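Ginum control and planning suite, three weeks in: a review

Posted in Software, Tooling
Paid for with our own money. Licence, not a loan.

Short version first as I've got a demo to prep. Good planner. Very good replay tool. Perception module is fine until cloth does what cloth does. Docs are a mess. I'd buy it again, probaly with the smaller licence.

What it is

Ginum is the control stack from the Netby people. You get a scheduler, a two-arm motion planner, a perception module that plugs into whatever fixed camera you've got, and a desktop app called Paredes for recording runs and picking them apart afterwards. We run it on the two-arm folding bench at our Cleltville unit. Shirts mostly, some towels. Before this we had our own scripts, held together by one very long config file that Hortensia Correa wrote and only Hortensia could edit without something falling over.

Cost: 900 for the full licence, 700 without Paredes. Pounds, per bench, per year. Pay the extra. More on that below.

Install

A morning. Would've been an hour but the installer wants an older version of the messaging library than the one it ships with. Yes really. Pin it by hand, restart, carry on. Support answered the ticket the same afternoon, polite, link to a page that said what I'd already done.

Calibration wizard is nice. Wave each arm about at the poses it asks for, it works out where the camera is relative to both bases, gives you a plain error figure and a green or red box. No faffing with boards taped to the table. Ours went green second try.

Planner

The best bit. It plans for both arms together instead of doing one and then making the other dodge. So two-handed picks come out properly mirrored and the elbows stay out of each other's way. You can draw keep-out boxes in the app and it respects them, we've got one round the basket and one above the finished stack. Haven't had an arm-to-arm contact since switching. Had plenty with the old scripts.

Cables it knows nothing about. You can give each link a fatter skin to allow for them, crude but works. Ours is set to 19 mm and that's been enough.

Gripe: replanning mid-move is slow. If perception changes its mind about a corner while the arms are on the way, both arms stop and sort of think. Setting called plan_patience helps. Not in the docs. Found it in the changelog.

Control

Smooth. Force limits are per-arm and per-stage, so you can be gentle on the grasp and firmer on the pull. Control loop runs at 100 Hz out of the box and I've left it alone. Stop button in the app does stop things but use the real one.

Perception

Mixed. Finds the edge of a garment on our white table with no trouble when the colour is strong. White tea towels, much less so, you'll be fiddling with thresholds. Folds are the weak spot. If a sleeve has got tucked under, it'll happily call the tuck an edge and offer you a grasp point on it, with a high confidence score too. There is a "doubled layer" check, off by default, turn it on. Slower but it catches a fair few.

Also it wants to label everything. The stack at the back keeps coming up as a garment to be folded unless you mask it. Mask it.

Paredes, the replay app

Worth the extra money on its own. Every run gets saved with the video, the joint data and the planner's choices on one timeline. Scrub back, click a moment, see which grasp candidates it had and why it picked the one it did. You can edit a threshold and re-run perception on the old footage without touching the arms. Hortensia now does most of her tuning like this, at her desk, with tea.

The two-arm corner pick is where I've used it most. Pink top, both grippers over the far corners, basket and stack behind. I go back over the right-hand corner a lot, where the fabric is doubled over and crumpled.
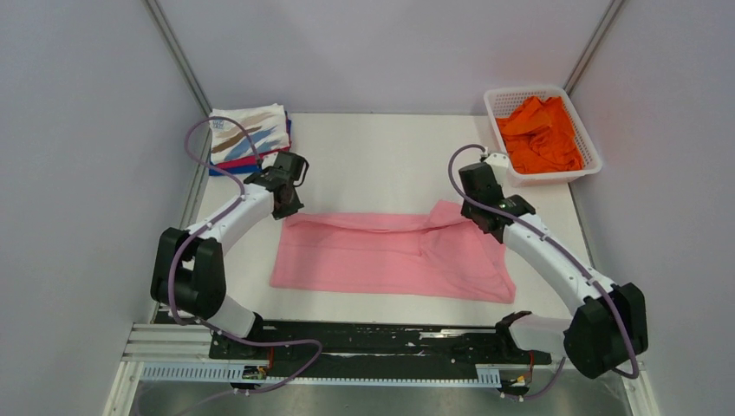
What I'd change

Docs. Half the settings are missing and the search box finds the wrong version.
Export. Only does whole runs, I want to cut out ten seconds and send that.
Dark mode makes the joint graphs unreadable, dark blue on black, who signed that off.
Per-bench licensing. We've got a second bench coming in November and I don't fancy paying full whack again for the same three people using it.

Should you get it

If you've got two arms sharing a table, yes. The planner alone saved us weeks. One arm and rigid parts, it's overkill and you'd be fine with something free. If your whole job is cloth, go in knowing you'll spend time on the perception settings, and ask Netby for the trial first. They do one, it's just not on teh pricing page.

Four out of five. Would be four and a half with a manual.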